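Grutcombe H2 Hand-Held Gripper

Part no. 1248
Status: in stock, ships from the Allent warehouse
Compatible with: Grutcombe wrist mount, Jostness adapter plate

Overview

The H2 is a hand-operated parallel gripper for recording grasp demonstrations without an arm on the bench. The operator holds the grip, closes the fingers with a trigger, and the onboard camera looks down at the work from behind the fingers. The same finger set fits the powered H2-R, so a grasp recorded by hand uses the same contact geometry as the one replayed on the arm.

The unit is sold to labs and integrators working on mixed-item picking. It is meant for light goods: pouches, small cartons, blister packs, bottles up to the rated opening. It is not rated for sharp castings or anything above 80 degrees Celsius.

Fingers

Each finger is a rectangular block with a flat rubber face. Standard color is matte black. The faces are sold as a wear part and should be replaced when the edge begins to fray or when the rubber no longer returns to flat after a full squeeze. Replace both at once. A new face against a worn one pulls thin packaging to one side as the fingers close.

Expected face life is 3000 cycles on film packaging and less on corrugated board. Users who record on board all day should order a spare set with the tool. 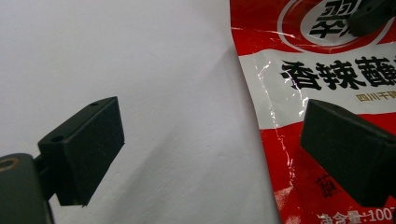
Flexible pouches are the hardest items in the rated range. The film creases under the first contact, and glossy film throws highlights that can hide the edge of the pack from the camera. Lower the fingers until they clear the table by the thickness of a business card, then close slowly. Diffuse overhead light and a plain matte work surface give the cleanest recordings.

Specifications

Maximum opening: 90 mm
Grip force at full trigger: 11 N
Weight with fingers and camera: 640 g
Camera lens: wide angle, fixed focus
Connection: USB-C, 3 m cable included

Calibration

Run the opening calibration after every face change. Close the fingers fully, hold for two seconds, open fully, hold again, and save. Zoltán Szénási's setup note, supplied with the tool, covers the camera offset - read it before mounting the Jostness plate, as the plate moves the lens forward.

Spare parts

Finger face set, pair: part no. 51
Trigger spring: on request
Cable, 3 m: on request

Orders and technical questions go to Myung-ja Kwak at the Allent office. In Europe the H2 is supplied by Wróbel. Orders received before 2 p.m. leave the same day.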